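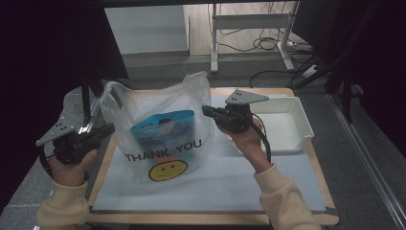 Guías de montaje > Decoración con luz > Jardín y terraza

Móvil de viento solar Gresance: colgado, carga y primer encendido

Antes de empezar. Saca todo de la caja y ponlo en una superficie blanda, una toalla vale. Los hilos vienen sujetos con papel de seda, NO los cortes todavía. Si los sueltas de golpe se enredan y luego a ver quién los separa.

Contenido de la caja
Aro superior con panel solar
8 hilos con colgantes de vidrio
Gancho en S
Cadena de extensión
Pila recargable (ya puesta, con lengüeta)
Bolsita de repuestos: 3 anillas y una tapa de goma

¿Falta algo? Mira primero dentro del cartón del fondo. La bolsita se queda pegada ahí casi siempre.

Paso 1. Quitar la lengüeta
Dale la vuelta al aro. Tapa redonda, lado contrario al interruptor. Tira de la lengüeta de plástico en recto, sin girar. Si se rompe, abre la tapa con un destornillador de estrella pequeño y saca el resto con pinzas.

Paso 2. Carga inicial
Interruptor en OFF. Panel hacia arriba, sol directo, un día entero. En invierno mejor dos. Detrás de un cristal carga, pero mucho menos.
Nota: con el interruptor en ON también carga, solo que por la noche se enciende y gasta lo que ha cogido. La primera vez, OFF.

Paso 3. Elegir el sitio
Rama firme, pérgola, gancho de pared o soporte de pie (el soporte Pridham se vende aparte, ref. 556). Peso del móvil con cadena: 399 g. Deja espacio libre a los lados, los colgantes se abren con el viento.
Lejos de farolas y de la luz del porche. El sensor lee esa luz como si fuera de día y el móvil no enciende. Es la consulta que más nos llega.

PRECAUCIÓN. No colgar encima de una cuna, de una cama ni de un paso estrecho. El vidrio golpea y puede saltar. Tampoco de cables eléctricos ni de canalones.

Paso 4. Colgar
1. Engancha la S en la anilla del aro. La parte cerrada abajo, la abierta arriba.
2. Si hace falta altura, la cadena va entre la S y el techo. Nunca entre el aro y los hilos.
3. Cuelga el conjunto con los hilos todavía en su papel.
4. Comprueba que el aro queda nivelado. Si cae hacia un lado, corre la anilla central un poco por la barra.
5. Ahora sí, quita el papel. Un hilo cada vez, empezando por los de fuera.
6. Deja que cuelguen un minuto antes de tocarlos. Se desenroscan solos.

Nota para las ramas: pon un trozo de manguera vieja o cinta ancha entre el gancho y la corteza. Revísala cada temporada, que la rama engorda.

Paso 5. Encendido
Interruptor en ON. De día no pasa nada, es normal. Para probarlo tapa el panel con la mano y espera unos segundos. La luz arranca suave, no de golpe.
Dos modos:
Una pulsación, luz fija.
Dos pulsaciones seguidas, cambio lento de color.
El modo se queda guardado aunque se apague. Si cambias la pila hay que volver a elegirlo.

Si no enciende
Lengüeta puesta. Pasa mas de lo que parece.
Panel sucio. Paño húmedo, sin limpiacristales.
Luz cerca. Ver paso 3.
Pila agotada tras muchos días nublados. OFF y otro día de sol.
Parpadea: contacto de la pila flojo, abrir la tapa y apretar la patilla un pelín.

Viento y lluvia
Aguanta lluvia normal con la tapa de goma bien encajada. Con temporal, descuélgalo. Con granizo también, claro. Para guardarlo, vuelve a envolver los hilos en el papel (guárdalo, que sirve) y ponlo tumbado, nunca de pie. Interruptor en OFF. Si pasa guardado el invierno, dale un día de sol en febrero para que la pila no se quede a cero.

Limpieza
Agua tibia y jabón suave para los colgantes. Secar con trapo, las gotas dejan cerco. El aro metálico, solo paño seco. Nada de estropajo ni de productos para plata, se llevan el baño.

CUIDADO al cambiar la pila. Misma medida y recargable. Una pila normal ahí dentro puede reventar, el panel le sigue metiendo corriente. La vieja va al punto limpio, no a la basura de casa.

Repuestos
Hilos sueltos, anillas y tapas en la tienda Gadis, sección Jardín. Indica el color del colgante, que hay varios y se parecen bastante. Los modelos de la serie Jääskeläinen llevan otra anilla, mas estrecha, no sirve.

Texto y revisión: Olesia Pavliuk. Esquema del aro en la hoja suelta: Lenni Vuorinen.

Siguiente apartado: Guirnalda solar, instalación en barandilla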